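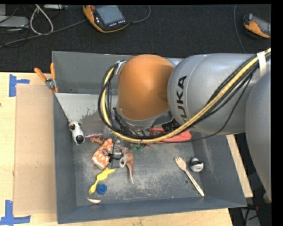

Toys, a pink and white twisted cord and other small items in a scuffed gray bin.

Treton reuse center changes rules for small mixed goods

By Olumide Ekwueme
9/27/23
4 min read
Print | E-mail

The Plutora reuse center in Treton has changed the way it accepts and sorts small mixed goods, the class of donations that covers loose toys, pet toys, caps, handles, cords and other items too small to be shelved one at a time. The new rules took effect this month and apply to both the drive-up door and the walk-in counter.

Under the old system, small goods were divided into four groups by material: hard plastic, soft goods, metal and "other." The center now uses five groups based on use. They are complete toys, toy parts, pet items, household parts and unidentified pieces.

Ji-hoon Kong, who runs intake at Plutora, said the material groups had stopped matching what people bring in. A rubber figure with a fabric tail could be filed as hard plastic or as soft goods depending on the shift, and the same kind of object ended up in two places.

"The group called 'other' was the fullest one every week," Kong said. "When the leftover group is the biggest, the groups are wrong."

A typical bin holds a wide spread of shapes. Toy figures with thin limbs lie against block-shaped pieces, and animals with long tails end up next to bottle caps and cord. Long, narrow items tend to settle at an angle across smaller ones. Small round parts go to the bottom or into the corners, where they are easily missed when a bin is emptied.

For that reason, the written procedure now sets a fill limit. Bins for small goods have a capacity of 37 liters and are to be filled to no more than half their depth. Items should cover the floor of the bin in a single loose layer where possible, and anything that rests on top of another item is moved to open floor before sorting starts. Cords and ropes come out first, followed by anything with a handle. Caps and other small parts are taken last.

The center keeps 23 of the bins in use. Most are old stock with heavy wear. Kong said scratches and pale patches on the floor of a bin do not affect its use and are not grounds for replacement. A bin is pulled when a wall is split, when the rim no longer holds its shape, or when a rough spot catches on fabric. Bins pulled for rim damage may be kept for dry storage in the back room, where they are not lifted while full.

Labels have been moved as well. The old ones were stuck to the inside wall and wore off. New labels go on the outside of the short end, with the name of the group in large type and a blank line for the date the bin was opened. A bin that has been open for longer than a week is closed and sorted whether or not it has reached the fill limit.

Toy parts and complete toys

The line between a complete toy and a toy part caused the most discussion when the rules were drafted. The final text says a toy is complete if it can be played with as it is. A figure without its stand is complete. A vehicle missing a wheel goes to parts. Building pieces count as parts unless they arrive in a set, and a patterned block on its own is treated as a part.

Complete toys are wiped down, checked for sharp edges and open battery covers, and sent to the sales floor. Parts are held in the back room and sold by weight in mixed bags. Anything with a battery inside is set apart before it is weighed. If the cover can be opened, the battery is taken out and put in the battery tub. If it cannot, the whole item goes to electronics.

Pet items have their own group mainly because of the cleaning step. Twisted rope, tug cords and chew toys are held back from the toy shelves, even when they look new. Where it is unclear whether a soft or rubber toy was made for a child or a pet, staff are told to treat it as a pet item.

Household parts include lids, caps, knobs, hooks and handles. Caps with threads are kept if the threads are clean, and are sorted by width. Colored caps are not separated by color. Tools and utensils with a forked or pointed end are placed flat, points toward the wall of the bin.

Unidentified pieces

The fifth group is meant to stay small. Pieces that cannot be named go into it and are kept until the end of the following month, then offered free of charge on a table by the exit. What is left after that goes to recycling or trash, according to material.

The free table was tested over the summer. Kong said craft buyers took most of the small hard pieces, while foam and torn fabric were mostly left behind. Foam has been removed from the accepted list as a result.

The center worked out the groups with Nela, a local repair workshop that draws on the parts bags for spare knobs, wheels and caps. Nela had asked for household parts to be split from toys, as its repairers were buying full bags in order to get at a few threaded lids. Tạ, a secondhand dealer with a stall at the Treton market, takes complete toys that remain unsold after a month on the floor.

What donors are asked to do

Donors do not have to sort small goods before they bring them in. The center asks only that they keep them apart from books and clothing, and that they use an open box or a clear bag. Tied opaque bags are opened at the counter, which slows the line. Small items should be dry. Cords should be loosely coiled and held with a tie or a strip of tape so that they do not wrap around other things on the way.

The following are not accepted as small goods: glass, blades, medicine containers with labels, loose batteries, foam, and magnets that have come out of a toy. Loose batteries can be left at the separate tub beside the walk-in counter - the tub is emptied daily.

Plutora will review the groups in December, when toy donations are at their highest. Kong said the fill limit and the order of removal are expected to stay as they are. The width ranges used for threaded caps may be changed before then, as two of the ranges overlap.

A printed copy of the rules is posted at the drive-up door.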